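Newsletter > Winter Issues > Item 3

December 20, 2024 – by the Tresstead editor

Issues Projects Swaps Contact

I've been on a table-clearing kick all week, and the foam sheet is finally getting its own paragraph. I started putting one down under messy projects back when I was still writing up the Gadum shelf, and now I can't imagine working on a bare wood tabletop. Glue, grit, paint flakes, whatever – it lands on the foam and I can carry the whole lot to the trash in one go. Mine is 2 winters old and I'm keeping it until it crumbles!
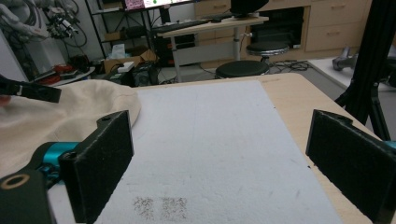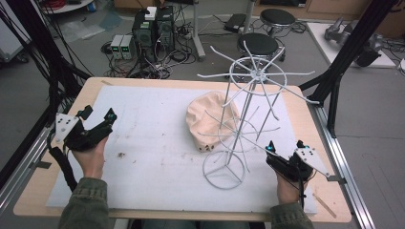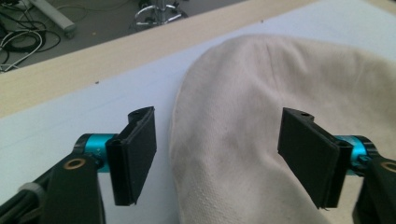 TABLETOP & TIDYING

The other thing I swear by is a soft cloth in some pale color, cream or beige, left in a heap right where you're working. I used to fold mine (I had a whole Pons basket of folded ones, very smug) and then I'd never touch them. Crumpled on the table, it gets used.

And then the white wire stand, the one with the long curved arms spreading out like the ribs of an umbrella. I'm very fond of it, but oh boy, is it a pain to dust. I go one rod at a time from the top ring down, then around the middle, then the round base, and it takes me about 32 minutes if I don't stop for coffee. Do it on the foam and the legs won't scratch your table.

In January I'll get to the Clostatetti drawer liners, which several of you have asked about. Send me your own dusting tricks before then – the wire-stand ones especially, please!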